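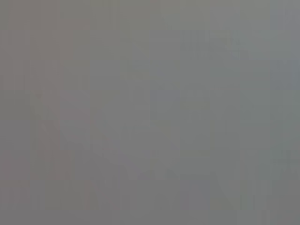
How to Keep a Wrist Camera Honest: Shop Rules for Recording Sessions

These are the rules we use at Nurkden for arms with a camera on the wrist. They started as a sticky note on a monitor, grew to a page, and were then rewritten by Somkiat Ongart, who has strong feelings about numbered steps. If you run one arm in a spare corner, you can use them as they are. If you run ten, you will want to add your own, and you will, and they will be longer than mine.

You need: the arm, a lens cloth, a printed target (any page with large black type will do), a logbook, and a second person for the first session of the day. The second person doesn't have to know anything. In March ours was from accounting.

Before power

1. Walk the cell. Take out whatever isn't part of the task, including your coffee. The written rule says "loose items." Coffee has been argued about at length and it is a loose item.

2. Press the emergency stop and leave it pressed. Check that you can reach it from where you'll be standing during the run, with your arm, without leaning over the fence. People who say they can reach it should be asked to show you.

3. Wipe the lens with the cloth. A sleeve is a fine way to move grease from one side of the lens to the other.

4. Tug the camera cable gently at the wrist. It should have enough slack for the last joint to turn all the way in both directions, and not enough to hook a fixture. If you have to decide between the two, the cable is routed wrong. Reroute it.

5. Check the mount screws. Paint a thin line across each screw head and onto the bracket when you first tighten it. If the line is broken, the screw has moved, and so has your calibration.

Power up and look

6. Release the stop, bring the arm up at reduced speed, and send it to home. Everyone stays outside the fence for this, even the person who "just needs a second."

7. Hold the target page at the marked spot (arm stopped, drives off) and look at the live view. You should be able to read the type. If you can't, fix it now. Nothing gets sharper later because the project is important.

8. Look at the view again with the arm at its lowest working pose. Most people check at home position, where everything looks wonderful, and then record an afternoon with the lens nosed up against something. Gray is a color, but you can't train much on it.

9. Write the start time and your initials in the log. Initials, please. A smiley face was used for most of one winter and we still don't know whose it was.

Setting the stand-off

The stand-off is the gap between the lens and the nearest thing it might meet. Ours is 200 mm for general moves. Inside the grasp zone you can go closer, at reduced speed, with the distance written into the task sheet before the run.

To set it, jog the arm slowly to the closest pose in the task. Stop. Turn the drives off. Measure from the front of the lens, not from the bracket. Write down the number you got, even if it isn't the number you wanted. Then put the limit in the controller, so the rule still holds on days when no one has read this page.

Don't treat the camera as a safety device. It can help you see what the gripper is doing. It can't be relied on to notice your hand. Stops, fences, and speed limits do that work, and they are sized by a proper risk assessment of your own cell, which this page isn't.

Blank frames: keep, tag, or toss

Sooner or later a session gives you frames with nothing you can name in them. Soft gray, a faint warmer patch, some slanted smudges that could be anything. The temptation is to delete them all and say nothing. Here's what we do.

Tag first. Mark any frame where a person can't name a single object. We use the tag "no view." There was a proposal for four grades of fog, and it was a slow month.

Don't guess at the cause. From one frame you can't tell a dirty lens from a bad focus setting or a surface pressed close. Write what you see in the notes and leave the reason blank until you've checked the hardware.

Check the neighbors. Step back and forward through the run. A short stretch during a close approach may be normal for that task. A whole run with no view goes on the fault list.

Keep the originals. Take tagged frames out of the working set, but leave the raw recording alone. The Fundlow batch had 1,182 clips, and 367 of them carried a "no view" tag somewhere. Since the raw files were untouched, we could sort out which ones to use and which to record again. It was dull work, but it was possible work.

Count before you share. The number of tagged clips goes in the summary that travels with the batch. Whoever gets it will find them anyway, usually in a meeting.

When to stop the session

Stop if the live view drops out, if a paint line is broken, if the arm touches anything the task sheet doesn't mention, or if you get 3 "no view" clips in a row. Stop also if two people disagree about whether to stop. The argument can be finished with the drives off.

After a stop, repeat steps 3 through 8. All of them. Romen, our older arm, has a bracket that punishes anybody who skips step 5.

Closing down

Send the arm to home, press the stop, and put the lens cap on. Put the end time in the log next to your initials. Copy the recording to the shared drive, open one clip from the copy, and watch it to the end before clearing the local disk.

Changes to these rules go through Somkiat. The numbering can be changed too, but bring a snack. The bracket drawings are in the Chrysikopoulos folder, second shelf, under the box of cable ties.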